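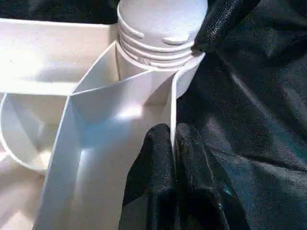
1/14
Household chores and automation: a thread from the Pudberg Institute for Domestic Technology

Members of the public often ask us whether a machine can tidy a bathroom shelf, restock a cleaning caddy or put the shopping away. The posts that follow set out our present view. Fri 31 January.

2/14
The short answer is that some chores can now be done by machine under supervision, in a known room, with known objects. Very few can be done in a stranger's home on the first visit. We advise readers to treat any broader claim with care until they have seen the test conditions.

3/14
Consider a white bottle standing in a white organizer with several compartments. A person asked to take it out will do so while talking about something else. For a machine with black gripper fingers, the same request is a set of separate problems, and each of them can fail separately.

4/14
The first problem is color. White plastic against white plastic gives a vision system little to work with. Under strong light from one side, the rim of a divider shows up as a bright line and so does the edge of a bottle. The machine must decide which line belongs to the thing it was asked to move.

5/14
The second problem is room. The walls of the compartments are thin, and they stand close to the bottle. Fingers wide enough to hold a bottle firmly may not fit beside it. In the picture that heads this thread, two fingertips sit on either side of a divider's thin edge while another finger presses against the bottle at its threaded neck.

6/14
A contact of that kind matters a great deal. If a hand closes on a divider and lifts, the whole organizer may come up with it. People feel the difference at once and let go. A machine needs either a sense of touch good enough to tell the two apart or a rule telling it when to stop pulling.

7/14
The third problem is the shape of the thing being held. Rings and ridges around a neck can offer a finger something to catch on. They also make the contact uneven, so that a small shift in angle changes how much of the finger is touching. Smooth, straight-sided containers are easier to plan for. Household products are seldom chosen with this in mind.

8/14
Our September program looked at this class of task. Three systems took part, known in our records as Gitier, Urquijo and Zultum. Each was asked to remove containers from divided organizers and set them upright on a clear surface. We recorded 800 attempts in all.

9/14
The best of the three, Urquijo, completed 80 percent of its attempts without help from staff. Gitier was slower but spilled less. Zultum did well with tall containers in wide compartments and poorly with everything else. We have not ranked the systems overall, as their makers built them for different kinds of work.

10/14
The most frequent fault in all three systems was taking hold of the organizer together with the container. The second was stopping short, with the fingers resting on the container and no attempt made to lift. Dropped containers came a distant third. Readers who picture robots smashing things may find this reassuring — the usual result of a failure was that nothing moved.

11/14
Shop-floor work is further along, for plain reasons. A packing bench can be lit the same way every hour of the day. Bins can be ordered in a color that contrasts with the goods. Spacing can be fixed once and left alone. A family will not buy a new set of organizers to suit a machine, and in our opinion should not be asked to.

12/14
For small shops considering a trial, we make the following recommendations.

Choose one task and write it down in a single sentence.
Run it for 6 weeks before adding another.
Allow at least 4 widths of compartment in the test, including one that is narrow for the hand.
Log every time a member of staff steps in, however briefly.
Test with full containers as well as empty ones.

13/14
Several correspondents have asked whether a better hand would settle the matter. It would help. Softer and thinner fingers reach into places that stiff ones cannot, and work on them is moving quickly. Even so, a large share of the faults we logged began before the fingers closed, when the system chose where to place them. Those faults call for better judgment about what is in front of the hand.

Other correspondents have asked about price. The Institute does not publish purchase prices and does not recommend particular products to households.

14/14
The next round will cover two chores: returning containers to divided organizers, and removing and replacing screw caps. Putting back is expected to be the harder of the two. The compartment must be found, the container lined up with it and lowered past its walls, all with the hand blocking part of the view.

Shops in the Pudberg area that wish to lend shelving or organizers for the tests may write to the Institute through the contact page. Items should be clean and free of labels bearing customer details. We are particularly short of narrow organizers in dark colors.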